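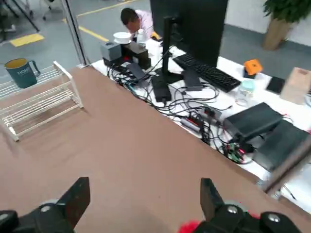
Wire rack on the brown table, with the cabling on the desk behind it.

Our group finally made it to the Temus open day at Vatstead on Wednesday, after two tries and one very long wait for a bus, and I'm so glad we kept at it. We run a small training centre with a couple of robot arms of our own, and what I wanted to see was how other people write their bench rules (and whether they keep them!).

Ita Cullinane met us at the door with a tray of coffee and a two-page sheet, which we were asked to read before we went any further. I liked that very much. Our own induction booklet is 49 pages long and I doubt our learners get past the map. Hers begins with who may start an arm, goes on to where you stand while it's moving, and leaves the paperwork for the back.
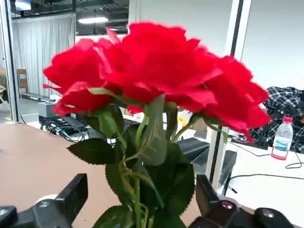 Red artificial roses at the gripper, stems between the two fingers.

Soft and awkward objects get a section to themselves. Every new item is first tried at 30 per cent of working speed, with a second person beside the stop button, and the speed only goes up once both of them have signed the card. I asked if people grumble about the signing. Ita laughed and said they did in February, when it came in, and that by now they remind her.

Then we had a good long talk about reach. With two arms at one table, the rule is that you treat the whole tabletop as moving space, even when one arm is parked.

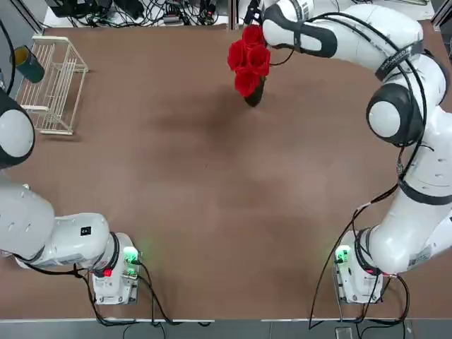 You don't lean in to straighten something up, you call "hands", wait for the answer, and stop both arms before you touch a thing. We do this at home on our better days. On the others somebody just nips in, and I came away rather determined about it.

Cables were the one point where I'd have liked more. The sheet has a line about keeping them clear of walkways and out of the arms' path, but nothing on who checks or how often. Ita wrote that down, and promised the Akgül room next door would be asked as well.
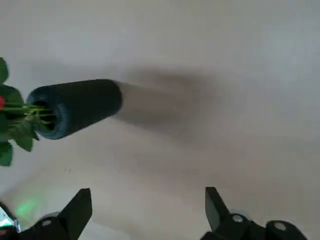 Resetting is where I think most places get careless, ours included, and it was the best part of the afternoon for me. The sheet says an item that has ended up in the wrong position is to be left there until it has been noted, and only then put right by hand. So a vase on its side, stems and leaves still in the mouth of it, is a record to be written up before it's a mess to be tidied. Their log has 689 entries so far – each one a line or two, in plain words – and reading a few of them taught me more than the last course I paid for.

We finished at the Zelton stand in the foyer and caught the number 12 home. If anybody would like a copy of the sheet, Ita is happy for me to pass it on, so just drop me a note.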